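Cunar project report: teaching a gripper to handle small stuff
Moushumi Haque, with Bảo Quách and Phúc Tô

What we did

Our plan in October was to collect 400 demos of an arm picking up small, awkward objects, and I figured we'd be done in a week. Ha! Bảo and I took turns driving the arm while Phúc labeled each try as good, bad or redo. By the end we had 1,311 tries recorded, but a lot of those are me learning to steer.

We threw out 79 right away for missing wrist video. After that we got pickier – every try had to start from a new object position, and whoever was driving had to say the grasp type out loud so Phúc could type it in.

Which objects were hard

Blocks were easy and kind of boring. Metal things were way more fun, especially anything with parts sticking out. For the lock I liked closing on the body and leaving the key alone, and Bảo kept going for the shackle, so the training set has both styles mixed together. I still don't know if that's good or bad for the model.

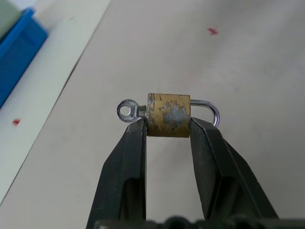
Fig. 2. Padlock held by the body, key pointing left, wrist view.

Next up we want to train on the body grasps alone and compare. Phúc is already splitting the files, and I owe him a cleaner list of grasp names.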